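Dremeck Mesh Instrument Baskets, Sloped-Wall Series

Product group: Instrument handling, baskets and inserts
Supplied by: Storovov Clinic and Laboratory Supply
Page last revised: September 5, 2021

Overview

The sloped-wall series is a range of open stainless-steel mesh baskets for holding hand instruments during cleaning, sterilising, transport and storage. The baskets are used in dental and veterinary practices, small theatre units, teaching laboratories and instrument repair workshops. They are supplied empty. Instruments, mats and lids are ordered separately.

Each basket is formed from a single sheet of woven wire with a diamond pattern. The sheet is pressed to give a flat floor and walls that slope outwards, then welded to a rounded rim wire. A second, thinner frame wire runs round the inside where the wall meets the floor. It stiffens the floor and keeps it flat when the basket is lifted by one side.

The series replaces the older straight-wall pattern, which remains available as a spare for existing racks until stock is used up. Sloped-wall and straight-wall baskets do not nest in each other.

Construction

Material: stainless steel throughout, including rim, frame and feet
Mesh: woven, diamond pattern, fine grade
Corners: rounded, no exposed wire ends
Rim: continuous round wire, butt-welded and ground
Finish: electropolished
Feet: optional, four, welded (add F to the order code)
Handles: optional, two, drop type (add H to the order code)

The fine grade mesh is intended for instruments with narrow tips. Coarser meshes allow probe points and the ends of slender forceps to pass through the floor, where they can be bent when the basket is set down. If burs, needles or other very small items are to be processed, use the lidded insert (code TR-11) inside the basket. The fine mesh alone will not retain them.

Sizes and order codes

DM-188: quarter size, low wall. Suitable for single examination sets.
DM-188H: as above with drop handles.
DM-941: half size, standard wall. Suitable for mixed sets of scissors, forceps and scalpel handles.
DM-941F: as above with feet.
DM-941H: as above with drop handles. Not for use in racks with closed runners.

Outside dimensions are given on the drawing supplied with each quotation. Check the usable floor area as well as the rim size when choosing a basket. The slope of the walls makes the floor smaller than the opening, and an instrument which fits across the rim may not lie flat inside. This applies in particular to long dressing forceps in the DM-188.

Loading

Lay instruments in one layer on the floor of the basket. Open hinged instruments at the joint before washing. Ratchets are to be released. Multi-part instruments are to be taken apart as the instrument maker directs.

Place heavier items first, towards the middle of the floor. Fine tips should not bear against the wall or the inner frame. Scalpel handles are loaded without blades; blades are removed with a suitable blade remover and go into the sharps container before the handle reaches the basket.

Finger rings may overlap the rings of the next instrument only where this does not close either joint. Where a set will not fit in one layer, use a second basket.

Instruments may be laid out on a cloth for sorting and checking before they are packed. Remove the cloth before the basket goes into a washer. Cloths trapped under the floor mesh block the spray and leave marks.

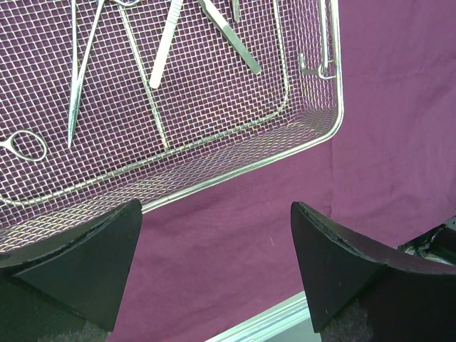
Ewurabena Agbenyega: We moved to the DM-941 in January from a straight-wall basket. The sloping sides make it easier to pick up flat handles, as you can get a fingertip under the end. My one complaint is that the order page does not say clearly enough that lids for the old pattern will not fit. We had to send two back.

Reply from Storovov: The lid table below has been amended. Old-pattern lids can be returned unused for credit.

Lids and accessories

TR-2: flat mesh lid for DM-188, clip fastening
TR-941: flat mesh lid for DM-941, all variants except H
TR-941H: flat mesh lid with cut-outs for drop handles
TR-11: lidded insert for small items, fits either size
CZ-M: silicone mat, cut to the floor size of the basket, perforated
CZ-T: identification tag, stainless steel, blank or engraved

TR codes are made by Trirkirov and CZ codes by Cozma. Lids and tags carry the same finish as the baskets. Mats are for storage and sterilising only and should be taken out for washing.

Engraved tags take up to 11 characters on one line. Send the wording with the order exactly as it is to appear. Tags are fixed to the rim with a split ring and should hang on the outside of the basket.

Cleaning and care

New baskets are to be washed and dried before first use. Use a cleaner suitable for stainless steel at the strength given by its maker. Do not use steel wool, wire brushes or chlorine bleach. Rinse with demineralised water where this is available; hard water leaves a white film in the crossings of the mesh which is difficult to shift once it has been baked on.

Inspect the basket at each use. Look at the welds between the inner frame and the mesh, the four corners, and the underside of the floor. Take the basket out of service if a wire is broken or lifted, if a weld has opened, or if there is rust which does not wipe off. Do not bend broken wires back into place. Mesh repairs are not offered for this series.

Rust spots on a sound basket often come from another item in the same load. Check older instruments and plated items before replacing the basket.

Storage

Empty baskets of the same size nest for storage. Baskets with feet can be stacked but do not nest fully. Keep them dry. Do not store baskets with wet mats inside.

Ordering

Orders and requests for drawings go to Ayten Uçar at the Storovov sales desk. State the order code, quantity, any tags required and whether the baskets are to be used in an existing rack. For rack use, please give the distance between the runners and say whether they are open or closed. Baskets with engraved tags are made up to order and cannot be returned unless faulty.

Related pages: Straight-wall baskets (spares), Racks and runners, Blade removers, Sterilising wrap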